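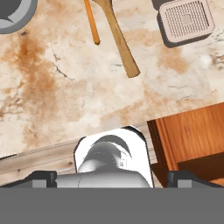
Sim kitchen, marble worktop, white gripper. Wooden spoon top middle.

April, gone 11 at night. Should be in bed.

Started the gripper comparison properly. Same kitchen, same start pose, just swapping the hand over. Kamel first, then Pravero. 200 tries each is the plan, only target the wooden spoon. Got through all of Kamel – 147 good lifts. Better than I feared, worse than I told Magdy.

Most of the misses look the same. Comes down fine, closes, spoon twists on the narrow bit of the handle and skids off. Tried shifting the grasp point nearer the wide end, seemed to help but only did a handful so not counting those.

Pravero loaded but the wrist offset was wrong, it kept stopping short above the marble. Lost 2 hours to that. Mpho spotted it in about a minute, sign flipped in the config. My fault. Fixed, run going now, will check in teh morning.

Said wants the old controller tried as well. Not this week!! One thing at a time or the numbers mean nothing.

To do – ask Driss if the friction on the spoon is sensible, feels slippy to me. Save seeds this time. Reply to Fouard (Fouad!) re the square tub with the holey lid, he wants that as next target.

Out of milk again.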